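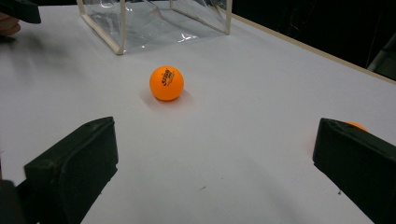
*Orange table tennis ball on a white tabletop.*

# Unit 5: The Ball Itself

Welcome back, everyone! Last unit was all paddles and footwork, and I promised we would finally get to my favorite part of the course, the ball. It's the cheapest thing in the sport and it's where nearly all the good physics lives.

## What to know before lab

- Diameter: 40 mm. (Older books in the reading room say 38. They were right when they were printed.)
- Mass: 2.7 g
- Material: the old balls were celluloid, the modern ones are other plastics
- Color for match play: white or orange. Pick the one that stands out from what's behind it.

That last line deserves more attention than it gets. A bright orange ball on a white surface is easy to find at a glance, and a white one on the same surface can fade right out when the light is flat. Look for the shadow too — a soft gray patch beside the ball tells you where the light is coming from, and in play your eye uses that shadow to judge height long before you think about it.

## Why a light ball slows down so fast

Drag depends on size and speed. How much the drag matters depends on mass, and there is so little mass here! A golf ball is only slightly bigger and weighs roughly seventeen times as much, so it carries on through the air while ours gives up its speed within a few feet. Add spin and the effect is lovely. Topspin pulls the path down, backspin holds it up, and sidespin bends it left or right. We'll work the Magnus force properly next time, so please bring your notes on vectors.

## Picking up and putting away

Start with the balls on the board and the clear bin standing open on the same board. Lift one ball, carry it over the rim, let it go, then fetch the next. Go slowly enough that you can watch the release. A ball let go just above the rim has a short drop and a small bounce, and one let go from higher up will bounce more and may hop right back out. 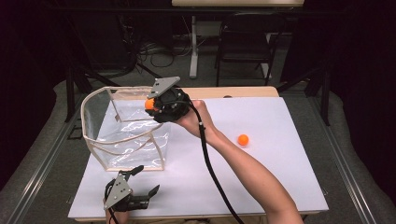 For the write-up, sketch the path from pick-up to release as seen from the side, and mark the spot where the ball stops being carried and starts to fall. From there on it's plain free fall, and you can find the speed at the bottom of the bin from

v = √(2gh)

where h is the drop height in meters. Drag is small enough over so short a drop that you may leave it out. Say so in your write-up if you do.

## Try these at home

1. Drop a ball from 40 cm onto a hard table and mark how high it comes back. The square root of (bounce height ÷ drop height) gives you the coefficient of restitution. Do it 5 times and take the mean.
2. Repeat on carpet. The difference is huge, and I love hearing people guess it beforehand.
3. Spin a ball between finger and thumb as you let it go and watch which way it kicks off the table.

Marites Ignacio has spare balls if yours gets stepped on. A cracked one sounds dull when it bounces, and its numbers will be useless, so swap it out early.

Write-ups go to Phong Thân, 2 pages at most, sketch included. Label your axes, please!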